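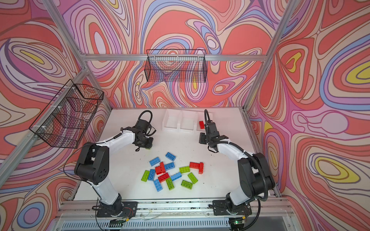
The Ferry at Neddale, by Dzifa Nutsugah

Review by Florencio Cabello

Search reviews, authors, titles

I read most of this novel in June, in the chair by the kitchen window, and I should say right away that I had meant to read something else. A friend pressed it on me with the words "you'll hate her for a hundred pages," and she wasn't far off (I think I stopped hating her a little sooner than that, but I'm soft).

The "her" is Marguerite Guerreiro, a retired piano teacher who comes back to the river town of Neddale after her brother's funeral, planning to stay just long enough to sell his house. She stays all winter. She quarrels with the real estate agent, then with the neighbors, then with Savus, the ferryman, who was once engaged to her and has since married someone much more restful. She is vain about her hands and mean about money, and she corrects people's grammar at a wake! And yet when she sits down at her brother's untuned piano in the fourth chapter and can't bring herself to lift the lid, I had to put the book down and go make tea.

What Nutsugah does so well is let Marguerite tell her own story and get it wrong. We hear about the broken engagement 3 times, and each time it's a bit different. First Savus was dull. Then his mother was impossible. By the third telling, late at night to a niece who is half asleep, there is a letter in it that she never mentioned before, and you start turning back through the book to see where it might have been hiding. I did turn back, and it was there, tucked into a paragraph about gloves. I love that sort of thing.

The niece, Kikia, is my favorite person in the novel. She is 29, out of work, sleeping on the sofa in the house that Marguerite wants to sell, and she has a way of agreeing with her aunt that is really a kind of refusal. Their kitchen scenes are very funny. There is a long one about how to cook a fish that goes on for most of a chapter, and I wouldn't lose a line of it, though I can imagine some readers would. By the end of it you know just what each of them thinks of the dead man, and his name hasn't come up.

I do have complaints. The ferry itself carries an awful lot of meaning for such a small boat. Every time someone crosses the river they seem to decide something, and by the last part I found myself hoping that one of them might cross over just to buy onions. The real estate agent is a cartoon, too. He comes in, says something greedy and goes out again, and in a book so patient with everybody else he sticks out. And there are 2 chapters in the voice of the brother, set years before, which are handsome enough on their own but slowed me down just when I wanted to be back in the cold house with the women.

Still, those are small grumbles. The ending has divided the people I've lent it to. Without giving it away, Marguerite is offered an apology that she has wanted for most of her life, and what she does with it made me so cross that I walked twice around the block. My sister thinks it's the only decent thing the woman does in the whole story. We've argued about it over two dinners now and I'm no closer to being persuaded, but I have started reading the book again, slowly this time, with a pencil.

If you like your main characters easy to be around, you may want to borrow this one from the library first. If you have a difficult aunt, or suspect you're turning into one, buy it, and leave yourself a free evening for the last part.

Shared 1,000 times
3 comments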